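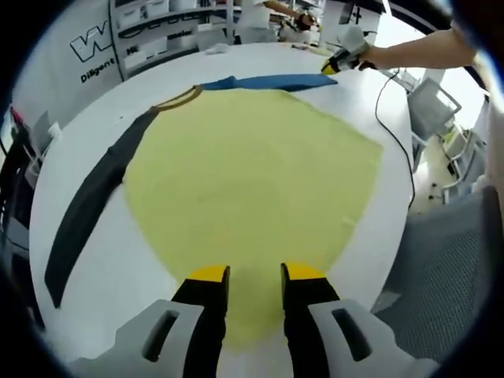

The Lucky Shirt

Maeve had worn the yellow one with the dark sleeve to every Budana match since November, and they'd won all 8! So when she found it on the table, half an hour before kickoff, she whooped loud enough to wake the dog.

"You're playing Ledesma," said Thilini. "You'll need more than a shirt." 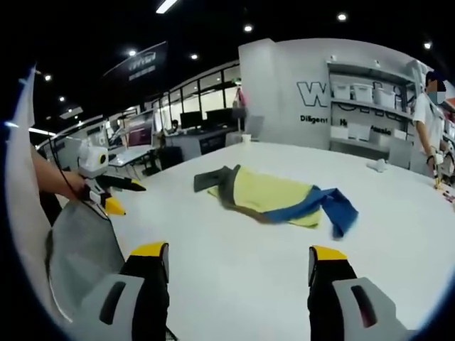

Yellow, gray and blue, the Budana colors.

Maeve just grinned, grabbed her boots and ran for the bus, singing all the way down the hill.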